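Mastetti Women's Football League – Members' Forum
Board: Competition Rules and Fixtures
Topic: Third-place match – proposal to discontinue
Started 17/08/2024

fixtures_office
League Staff

Members are invited to comment on a proposal received from three clubs that the third-place match be removed from the end-of-season cup. Under the proposal, the two losing semifinalists would share third place and divide the prize money equally. The proposal will be considered at the February meeting of the rules panel.

For reference, the most recent third-place match, between Serko Athletic and Boonchu Rovers, drew an attendance of 2,057. Serko won 1-0 with a goal in the 82nd minute. The prize for third place is currently $1,000 and a set of medals.

Comments should be confined to the proposal. Complaints about officiating in the match itself should be sent to the referees' board by the usual form.

northend_secretary
Club Official

Our club is one of the three that signed the proposal, and I would like to set out the reasons.

A semifinal is played on very little rest. The losing side is then asked to prepare again within days for a match that, in our view, carries little sporting weight. In the last cup we were obliged to field two players who had been carrying knocks since the quarterfinal. One of them missed the opening of the following season. We do not claim that the third-place match was the only cause, but it did not help.

There is also the matter of travel. The venue is fixed before the semifinalists are known, and clubs from the northern division bear a cost that the prize does not cover.

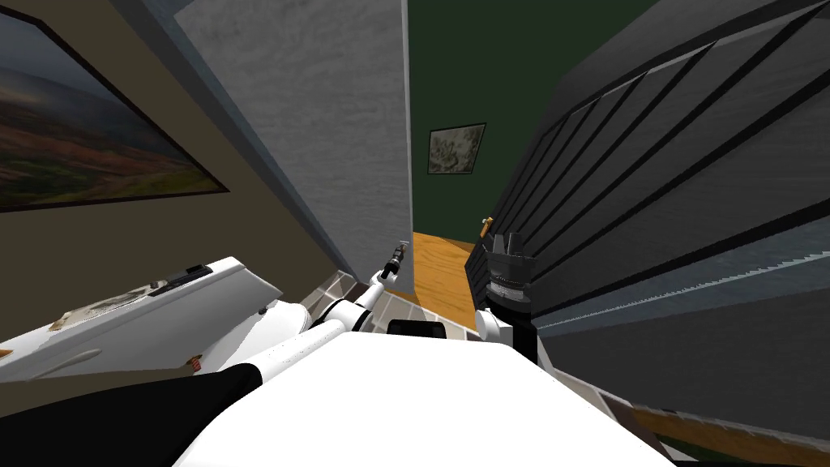 We would therefore ask the panel to treat the two losing semifinalists as equal. Several knockout competitions already do so, and the players receive their medals just the same.

rovers_supporter
Member

I must respectfully disagree with the previous post. I attended the match with Boonchu Rovers, on the losing side, and I would not have wished it away. The crowd was in good voice from the start. The goalkeeper received a standing ovation at the end, although she had just been beaten by a late header.

For a club of our size, a third-place match may be the largest occasion in ten years. Shared medals handed over in an office would not be the same thing.

Bello Aliyu
Coach, Serko Athletic

I write in a personal capacity. My club has not yet taken a formal position.

I have prepared teams for this match on two occasions, with one win and one defeat. The first day after a lost semifinal is difficult. Players do not wish to train and some do not wish to speak. By the second day they begin to ask who is available and what the shape will be. I believe that is of real value to younger players, who learn that a season may still be finished properly.

On the question of injuries, I accept what the secretary from Northend has written. My suggestion would be to keep the match and extend the rest period to 6 days. We could also permit additional substitutions. Both changes can be made without touching the structure of the cup.

northend_secretary
Club Official

I thank Coach Aliyu for a fair reply. A longer rest period would answer our first concern in large part. I would point out, however, that it would place the third-place match after the final, unless the final is also moved. Few supporters will travel to a match for third when the trophy has already been presented.

statsandscarves
Member

Could the fixtures office confirm whether the attendance given above includes season ticket holders who did not pass through the gate? In earlier years the published figure was tickets issued, and the stands were plainly not as full as the figure suggested. If the match is to be defended on the strength of its attendance, members should know what is being measured.
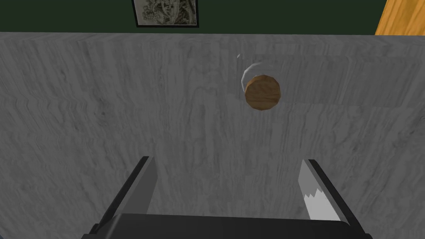
Cabinet front with round brown knob.

I have no strong view on the proposal. My own preference would be to play the third-place match on the same day and at the same ground as the final, as the first half of a double bill. One ticket would cover both.

fixtures_office
League Staff

In reply to the question above: the figure is the gate count. Season ticket holders are included only where the ticket was scanned on entry.

With regard to a double bill, the present ground agreement with Clokico Park allows for one match per day on the main field. The office will ask whether this can be varied. Members should not take this as an indication that it will be.

rovers_supporter
Member

A double bill would have my support, provided that the earlier match does not kick off in the heat of midday. The two sets of players deserve the same conditions as the finalists.

I would also ask that the medals for third place be presented on the field. At the last match they were given out beside the tunnel, and most of the far stand could not see.

northend_secretary
Club Official

We remain of the opinion that sharing third place is the simplest course. If the panel is minded to keep the match, our second choice would be the double bill, with a contribution toward travel for any club coming from another division. I will put this to our members and amend our submission if they agree.

Bello Aliyu
Coach, Serko Athletic

The travel contribution is reasonable and I would support it. I still prefer the longer rest, and would ask the panel to consider moving the final and the third-place match together, so that all four clubs have the same number of days to prepare.

fixtures_office
League Staff

The comments above have been added to the panel's papers. Clubs wishing to make a formal submission should do so in writing, signed by the club secretary. This topic will remain open for further replies until the papers are circulated.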